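Search this site
Type a band, song or street and press Go

Questions we get asked about the Nartey Listening Evenings

Last looked over by Muireann Rafferty on Monday, April 9, 2018

Hello, and thank you for finding us! We get the same handful of emails every week, and as I'm slow at answering them (sorry, everyone) I've put the replies in one place. If yours isn't covered, do still write. I like hearing from people, even when it takes me a fortnight.

What is a listening evening?

We get together in the upstairs room at Nartey, which is the café with the blue awning opposite the bus station, and we play new songs by local bands and solo acts from start to finish, and then we talk about them. That's really all there is to it. The songs are played off a recording, through decent speakers, and the person who made them is usually sitting among us looking at their shoes. Afterwards there's cake if Chepkoech Kariuki has been baking, and a bit of a natter that tends to go on until the café wants its chairs back.

Do I have to be a musician to come?

Goodness, no. A good half of the people who come have never played anything since the school recorder. We like having ears in the room that don't care what pedal was used. If you can say "I got a bit lost in the second verse" or "that chorus made me want to ring my sister", you'll fit right in.

How do I send in a song?

Email it, or bring it on a memory stick, or if you're still making CDs then bring one of those, we're quite fond of them. Please put your name and the song's name on whatever you send. You'd be surprised how many files arrive called "final mix new". We take up to two songs from each act in any one evening, and if you send more we'll pick, so send the ones you want heard.

Can I send a demo, or does it have to be properly recorded?

Demos are very welcome. Some of my favourite things we've ever played were made on a telephone in a kitchen. Doleo, who some of you will have seen at the Corn Hall before Christmas, first came to us with a song that had a kettle coming to the boil in the middle of it, and they kept the kettle on the finished version! The one thing I would ask is that we can make out the singing. If the words are buried, people spend the whole time leaning forward and then have very little to say.

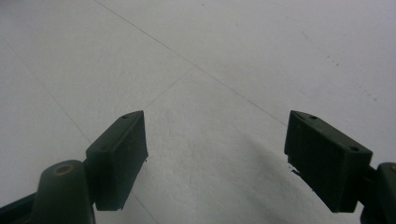
COMING ALONG ON THE NIGHT

What time should I get there?

Doors are at seven and we start playing songs at half past. The stairs come up right beside the speakers, so if you're late, please wait for the gap between songs and then dash. The seats by the window go first. The ones at the back are comfier, in my opinion, and nearer the cake.

What does it cost?

It's £2 on the door, which goes towards the room. If that's a stretch this month, just come in, and don't make a thing of it, we certainly shan't.

Is there step-free access?

Not to the upstairs room, I'm afraid, and I wish I could say otherwise. When somebody lets us know in advance we move the whole evening down to the ground floor, speakers and all, and it's lovely down there too. A couple of days' warning is plenty.

Can I bring my children?

Yes, with the small warning that songwriters do swear now and then and we don't bleep them.

Will people be horrible about my song?

This is the one I get asked most, usually in a very long email sent late at night. No, they won't. They will be truthful, though, and I think that's kinder in the long run. Eero Kuusisto chairs the talking part and he has a gift for asking a person what they mean when they say a song "doesn't work", so you go home with something you can use. We ask everyone to talk about the song and leave the singer's haircut out of it. You can also ask for your song to be played without your name attached, and then sit there with a straight face.

Do you write reviews?

We do, in a small way. After each evening Taner Sezer writes up what the room thought, with a few lines from different people, and it goes on this site. If you'd like your song left out of the write-up, tell us on the night and that's the end of it. We don't give stars or marks out of ten. We tried it once, the December that Dritix and Fivix were both on the list, and the two lots of fans argued over half a star until well past closing.

Can you get my band a gig?

Not directly. What does happen is that people who book the smaller rooms in town come along to listen, and they have been known to sidle up to somebody over the cake. I can't promise it, and please don't come only for that, but it has happened.

Who owns the song once I've sent it?

You do, all of it, always. We play it in the room and then it sits in a folder until the write-up is done, after which Taner deletes it. We won't put it online or pass it along to anyone without asking you first.

I sent something ages ago and heard nothing. Have you lost it?

Quite possibly it's in the queue, and quite possibly I've lost it. Give me a nudge. I shan't be offended.

Comments

Güven Altıntaş
Came for the first time last month and sat at the back as advised. You're right about the chairs. I'd written off folk music years ago and went home humming something with a squeezebox in it, so thank you for that.

Pip from the Hill
Is the memory stick returned? Mine has my tax on it.

Muireann
Yes Pip, you get it back on the night! But perhaps take the tax off first.

oldbassplayer
Any chance of starting at eight? Half past seven is tight if you're coming off the late shift.

Contact us | Copyright Listening Evenings at Nartey 2018 | Back to top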